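Computer recycling in Gavham

Computer recycling in Gavham is the collection, repair and dismantling of used computers in the town of Gavham and the nearby villages of Kokosley and Ongart. It is run from a single depot on the Rivside trading estate.

History

Before the depot opened, old computers were taken to the general waste site at Ongart and sent away with other scrap metal. Siobhán Ó Briain, a former school technician, began a separate collection in October with 2 pallets of office machines. In its first full year the depot took in 774 computers, of which more than 500 were broken up for parts.
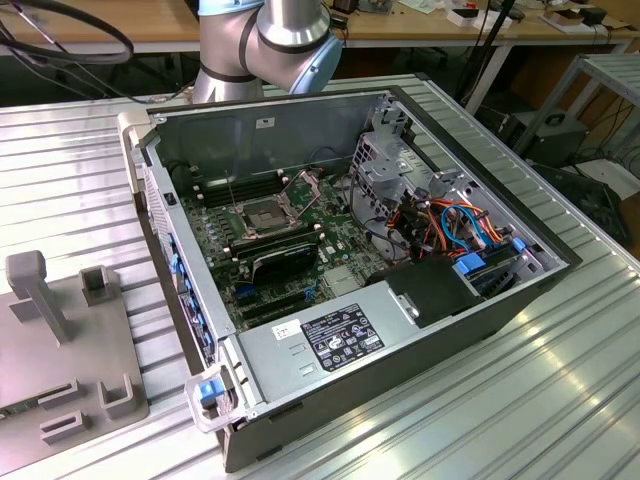

Sorting is done by age and condition. Machines that start up are wiped and tested, and the rest go to the stripping benches. Desktop towers are laid on their side and the side panel is taken off, which gives access to the motherboard, the expansion cards and the drive cage with its power and data cables. Processors are removed early – an empty socket with the bracket raised is the usual sign of this – and are sold in trays to parts dealers. Memory is graded by type. Circuit boards are sent to a smelter for their copper and gold, and steel cases go to a local scrap yard.

Laptops are handled separately, as their batteries must be stored in sand-filled bins.

Resale

Repaired machines are sold at a shop in Kokosley with a guarantee of 30 days. Eimear Duggan has managed the shop and its repair counter since 2022-06-12. Printers and televisions are not accepted.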